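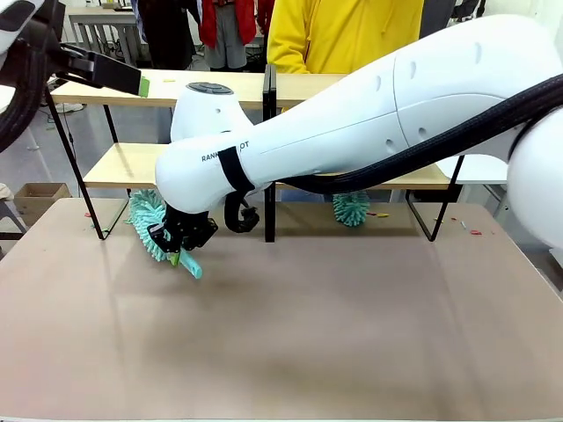 Dusters, Shelves and the Friday Tidy

Friday, November 15, 2024
By the Asholm newsletter desk
2 min read

Quick one this week, lots to get through before the Birkett delivery.

The teal dusters are here. Chenille heads, fluffy, fringed, light handle. You asked for something better than the old yellow cloths and these are it. They pick up a lot more than you'd think. Shake them out OUTSIDE please, not over the sink. Heads can be washed, cool water and a bit of dish soap, then hang them up to dry. Don't put them on the radiator, we lost two that way in October.

Shelves. Same order as always: top plank first, then the lower one, then the tabletop. Start at the bottom and you just do it twice. Take the small stuff off before you dust, don't go around it. And get the black metal legs while you're down there, the angled ones collect fluff where they meet the wood and it shows.

Wood planks get a dry duster only. No spray. If there's a sticky patch use a damp cloth, wring it out well, dry it straight after. The spray we had from Taltgate leaves a film on light wood and we are not reordering it.

The tabletop can take a wipe at the end of the day. Clear it fully first, crumbs and tape bits in the trash, then duster, then cloth.

Spare heads are in the supply closet, box marked 10. Take one, write it on the sheet. The sheet has been blank for weeks and the boxes are definitley not full.

Vetville people, your share of the order went out yesterday, 200 heads plus handles. Let us know if the handles are the short ones, we asked for long.

Glass cleaner and trash bags are on the next order. Anything else you need, get it on the list by Wednesday noon or it waits til the one after.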